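4.3 Whiteboard-Tafel Wedeck vor dem ersten Gebrauch vorbereiten

Dieser Abschnitt gilt für die Tafeln der Reihe Wedeck, die liegend auf einem Tisch oder an der Wand verwendet werden. Die Montage der Wandhalter ist in Abschnitt 5 beschrieben.

Auspacken

1. Karton flach auf den Boden legen und an der langen Seite öffnen. Kein Messer tiefer als 4 mm einstechen.
2. Tafel zu zweit herausheben. Die Ausführung mit 170 cm Breite nicht an einer Ecke anheben.
3. Kantenschutz abnehmen und aufbewahren. Er wird für einen späteren Transport wieder benötigt.
4. Schutzfolie von einer Ecke aus langsam und flach abziehen. Löst sich die Folie schlecht, den Raum auf Zimmertemperatur bringen und etwa 20 Minuten warten.

Hinweis: Feine Schlieren direkt nach dem Abziehen sind Reste des Folienklebers. Sie verschwinden bei der Grundreinigung.

Grundreinigung

1. Ein weiches Tuch mit lauwarmem Wasser anfeuchten und die Fläche in geraden Bahnen abwischen.
2. Mit einem zweiten, trockenen Tuch nachwischen.
3. Vor dem ersten Beschriften vollständig trocknen lassen.

Achtung: Keine Scheuermilch, keine Stahlwolle und keine acetonhaltigen Mittel verwenden. Schäden an der Oberfläche durch solche Mittel sind von der Gewährleistung ausgeschlossen.

Verwendung auf dem Tisch

Die Tischplatte muss eben und frei von Krümeln, Büroklammern und Ähnlichem sein. Auf glatten Platten die mitgelieferten Gummipunkte an die Unterseite kleben, je einen pro Ecke. Die Tafel soll an keiner Seite über die Tischkante hinausragen.

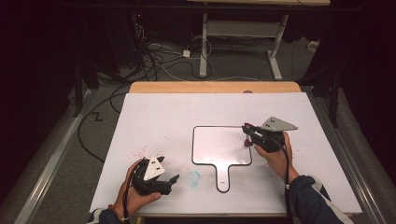 Dauerhafte Linien, etwa Raster oder Umrisse, werden mit dem Linienband Rerkonus oder einem Permanentstift aufgebracht. Das Band vor dem Andrücken ausrichten und nach dem Aufkleben eine Nacht ruhen lassen. Permanente Linien nur trocken abwischen, Tafelreiniger greift sie an.

Für alle übrigen Eintragungen ausschließlich trocken abwischbare Stifte benutzen. Eintragungen nach spätestens einer Woche entfernen.

Stift verwechselt?

1. Permanente Schrift mit einem trocken abwischbaren Stift vollständig übermalen.
2. Sofort mit einem trockenen Tuch abreiben.
3. Bleibt ein Schatten zurück, Reiniger Valdebenito sparsam auf das Tuch geben, nicht auf die Tafel.

Ersatzteile (Gummipunkte, Kantenschutz, Linienband) liefert Triltetis. Bei Bestellungen bitte die Seriennummer auf der Rückseite angeben.

Stand: Januar 2019
Redaktion: Erick Makokha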